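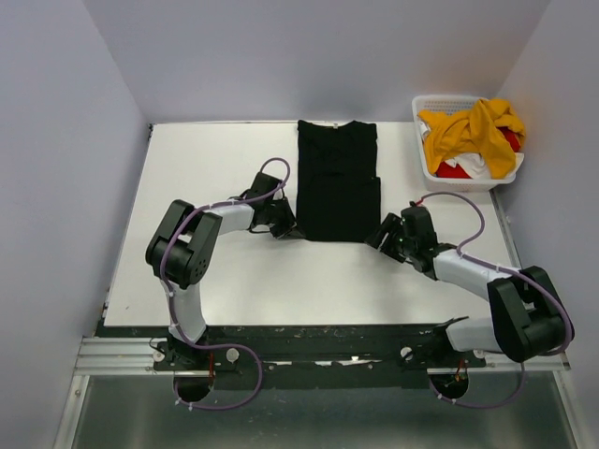
**Favden extends garment care labeling program to contract laundries**

RUTHERFORD, March - Favden, a textile services company, will open its Wivik garment labeling program to outside contract laundries. The program has been used inside the company's own Rutherford plant to record the wash history of uniforms and staff apparel.

Under Wivik, each garment carries a heat-sealed code inside the hem. The code is read at intake and again before dispatch. Plant staff can then see the fiber content, the approved wash temperature and the number of cycles completed. Garments are flagged for inspection at 150 cycles.

"Most uniform losses in a shared laundry are sorting errors," said Hilde Verstraete, head of operations at Favden. "A cotton shirt goes in with a polyester load, gets dried too hot and comes back a size smaller. The code gives the operator the right setting at the point of loading."

The labels are rated for 200 industrial washes at temperatures up to the limit printed on the garment's own care tag. They are not suitable for waterproof shells, leather trim or items that are dry cleaned only. Replacement labels can be applied on site with a standard heat press in 8 seconds.

Participating laundries will receive a starter pack of 1,000 labels, one handheld reader and access to the record system. Records can be exported as plain spreadsheet files. Existing laundry software does not need to be replaced, although sites running Stumoten sorting lines will need an updated connector - supplied by Favden at no charge.

Amirul Chin, technical manager for the program, said training takes one shift. "Operators learn where to place the label and what to do when a code does not read. Fabric type matters more than garment type. Ribbed knits need a longer press."

Applications are open to contract laundries that process uniforms, workwear or hospitality apparel. Sites are accepted in the order in which applications are completed. Label specifications and the application form are available from the Favden program office in Rutherford.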